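Nullau three-section utensil caddy, orange: review after a few months

I bought the Nullau caddy for the lunch counter at a small language school where I run the kitchen corner. We go through plastic forks, spoons and knives quickly, and until this spring they lived in a shoebox. I wanted something open at the top, cheap, and light enough to carry to the sink with one hand. The Nullau comes in orange or gray. The gray was out of stock.

It is a rectangular plastic box with slightly flared sides and three compartments in a row. The front has recessed panels and the rim is wavy. There are no parts to assemble and nothing that comes apart for washing.

Labels are up to you. The package has none, so ours are paper and tape, handwritten in Chinese for the beginners' class: 勺 for spoon, 叉 for fork, 刀 for knife. Tape holds well enough on the upper front edge, but the rim curves there and it is hard to get three labels level.

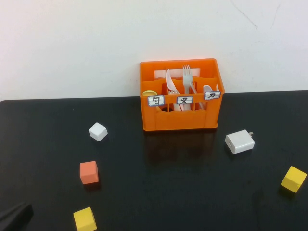
Depth is the main thing to check before you buy. A full-size plastic fork stands with its tines above the rim and is easy to grab. Our short dessert spoons sink almost to the top of the wall and you have to reach in for them. If all your spoons are short, I would look at the Pladberg, which is shallower but has only two sections.

The dividers do their job when each section is reasonably full. With only a few pieces inside, the utensils lean over at an angle. I keep at least 12 of each in ours and refill on Monday. The openings in the plastic let you see when a section is getting low, and they also let crumbs out onto the counter.

Cleaning is easy except for the inside corners, where a sponge does not reach. I use a bottle brush. The orange has not faded. Tomato sauce wiped off with dish soap.

Stability is good on a smooth tabletop. The base flares out at the bottom and ours has never tipped, though it does slide if you bump it, as there are no rubber feet. I pushed it back against the wall and left it there. The table is also used for sorting games and foam cubes between lunches, so anything that stays at the back and keeps to its own spot is welcome. 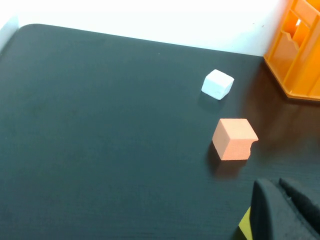
Losora left a comment on the first version of this review to say that the sliding can be fixed with a strip of shelf liner cut to the size of the base, and that the same strip catches the crumbs. Losora has had two of these in a church kitchen and would buy them again, but thinks the middle section should be wider, given that forks always run out first.

I have since tried the liner and it works. I agree about the middle section too.

Good: light, stable, easy to see into, simple to wipe down.
Bad: too deep for short spoons, slides, no labels included.

Four stars out of five.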